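12 Jan 2026

Back from the Starkness library talk on decluttering, and I'm more annoyed than I was when I left the house, so I'm writing it down before I talk myself into liking it.

The speaker's claim was that the average household owns far more than it uses, fine, and that if you get rid of the extra you will sleep better. She had a slide for the sleep part. It was a bar chart with no numbers on the side. I asked where it came from and she said "the research," and then took a question about sock drawers.

I did sign up for the Skenik app, because it was free for the first month and because I can't complain about a thing I haven't tried. You enter every item you own and it gives you a score. I did one room tonight, the study, and it came out at 167 items and a score of 8. Out of what, it doesn't say. It then suggested I buy the storage boxes. Of course it did. So my problem is that I have too many objects and the fix is more objects, with lids.

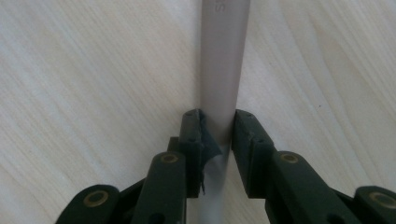

What bugs me most is the rule about things you haven't touched since last July. Anything older than that goes. I haven't touched the fire extinguisher since July either. I haven't touched the good umbrella, or the snow shovel until last week, or the folder with the deed to the house in it. Under the rule I'd be standing in a blizzard with no shovel and a very high score.

I did try to play fair. I filled one bag: two phone chargers for phones I no longer have, a belt, the bread knife that tears the bread, a stack of Pondudlow garden catalogs. Did I feel lighter? I felt like someone who had filled a bag. Maybe it takes longer than an evening. The speaker said people often feel "a release" right away, and a woman in the row ahead of me nodded so hard that I wondered if she'd come with the speaker.

There's also the money question. The full course is $132 for 7 sessions, and they'd like you to join with a friend. I have never trusted anything that wants me to bring a friend. The Abubakar thrift store on the corner will take the same bag for free and won't ask how I feel about it.
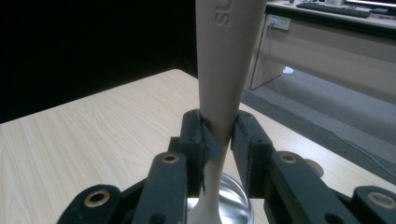 *The Doubtful Householder*
*Diary keeper, list maker, owner of too many jars*

Later. I've had some tea and read the handout again, all four pages. Page two says clutter is "delayed decisions." I'll give them half of that. The hall closet is delayed decisions from top to bottom. But the kitchen shelf isn't. I decided to keep those jars. I decide it again each time I open the cupboard and one rolls at me.

Page three has a quiz for finding your clutter type. I came out as a Sentimental Keeper, so I took it a second time and changed my answer on Christmas cards, and that made me a Practical Hoarder. One card apart. The advice printed under both types was the same paragraph with a different first line. I checked it twice, with my finger on the words.

To be fair to her, the bit about the mail was sensible. Open it standing up, next to the recycling bin, and don't let it sit down anywhere in the house. I'll try that one. It costs nothing and I can see how it would work, and I can't say as much for the chart.

The bag is by the front door. I've already taken the belt back out, as it goes with the brown shoes. I might take the rest over tomorrow if the sidewalk isn't icy. I still have to cancel Skenik before the month is up, and I spent ten minutes looking for the cancel button tonight and found three places to upgrade. Wrote CANCEL on a sticky note and stuck it to the fridge, where it is now covering the dentist reminder.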